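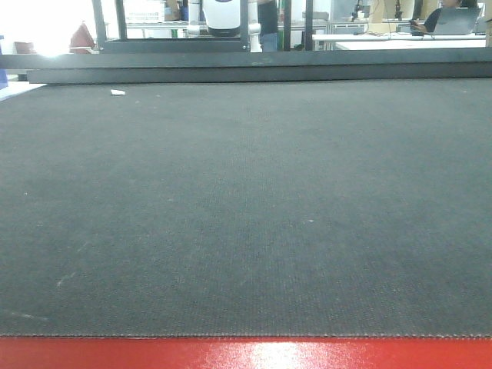

Review of the Trirkia Pick Kit for Teaching Lab Use

Project report, Introductory Robotics, Rovthorpe
Submitted in April by M. Kandpal

1. Purpose

The teaching lab is deciding whether to buy the Trirkia Pick Kit, sold by Rarka, for next year's introductory course. The kit is an add-on for an arm the buyer already owns. It includes a two-finger gripper, a wrist camera with its bracket and cable, a textured work mat, and a software package for recording and replaying simple pick tasks. The price we were quoted was $800 with a one-year software license.

My project was to set up the kit, run a pick test with it, and report on whether students in their first term could use it without much help. I had the trial unit for most of the semester. I didn't test the long-term wear of any part, and I didn't compare it with kits from other sellers.

2. Setup

The mat was laid flat on the red work surface, up against the metal bar at the back. A second camera was fixed in place to look across the mat, and the wrist camera was mounted as the manual shows. We already had the arm, the bar and the fixed camera.

Mounting the gripper was easy. The bolts go in from the front and the plate only fits one way. The camera cable was harder. The kit comes with two clips for it, and the manual doesn't say where to put them. On my first try the cable was too tight when the wrist turned all the way over, and the software stopped with a connection error. Leaving a loop of slack near the gripper fixed this. The loop can come into the bottom of the wrist picture, but it didn't get in the way of any picks.

The manual is 286 pages long and comes only as a file. The first chapter is good. The calibration steps are split between two chapters far apart, and the second one uses different names for the same buttons. I ended up writing a one-page version, which is attached as Appendix A.

Calibration has to be done again any time the mat moves. I think this will be the main problem in a class. The mat isn't fastened down, and a person leaning on the table can shift it. I would tape the corners.

3. Pick test

I wanted a test with something light and flat, as the sales page says the gripper can handle "everyday lightweight objects" and most of the demo tasks use blocks. I used small scraps of white paper. A scrap is placed on the mat, the arm starts from its home position, and the software has to find the scrap, close the fingers on it, lift it, and hold it for five seconds. If it drops the scrap or closes on nothing, the run is a fail.

I did 100 runs. The scrap was moved to a new spot before each run.
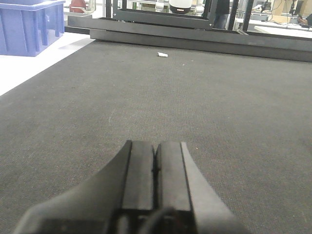 Figure 2. Wrist camera view with the fingers closed and a paper scrap near the back bar.

Finding the scrap was the strong part. The software located it in 95 of the runs. White paper stands out well on the dark gray mat, so this is close to the best case. In the runs where it failed, it either picked out a bit of lint or reported that the mat was clear. Lint shows up as tiny light specks in the wrist view. Raising the minimum object size in the settings helped, but if it is set too high the smaller scraps get ignored too. A lint roller was used on the mat between sessions after I noticed this.

Lifting the scrap was less reliable. I don't give a single number for it, as I changed the approach height partway through and the runs before and after shouldn't be added together. With the default height, the fingers often closed just above a flat scrap. With the height lowered, they touched the mat and the safety stop was triggered a few times. A folded or crumpled scrap was much easier than a flat one at either setting.

Scraps close to the back bar were the hardest. The planner treats the bar as an obstacle, which is correct, but the default safety margin is wide. It would find the scrap, move toward it, and then stop and report that the target was out of reach. The margin can be made smaller in the workspace file. There is no menu for this, and the file has to be edited by hand.

4. Software

The recording screen shows the fixed view and the wrist view side by side. I liked this. When a pick went wrong I could usually tell why by going back through the wrist view.

Things that worked well:
Recording starts and stops with one key.
Replay speed can be changed without recording again.
Error messages say which device has the problem.

Things that did not:
The program loses the window layout each time it closes.
There is no undo when a recording is deleted.
The detection settings are saved per user, so two students sharing one station can get different results on the same mat.

The last item took me most of a Wednesday afternoon to figure out.

I wrote to Rarka support twice. The first answer came the next day and solved the problem (an old driver). The second question, on the safety margin, got a link to the manual section I had already read.

5. Would it work for the course?

For a first lab on detection and calibration, yes. A student who follows Appendix A should be able to go from a bare arm to a first recording in one lab period, if the gripper is already mounted. For a lab on grasping I would use foam blocks or folded card and leave flat paper out, or keep it as an extra task for groups that finish early.

I recommend buying one kit and running it with a small section first. Before that, the lab should ask Rarka what the software license costs after the first year. The quote doesn't say, and the recording screen won't open without a license.

6. Remaining work

Repeat the pick test with one approach height for all runs.
Try a dark object on the same mat.
Check whether the settings can be shared between user accounts.

Appendix A: Short calibration sheet (separate file)
Appendix B: Run log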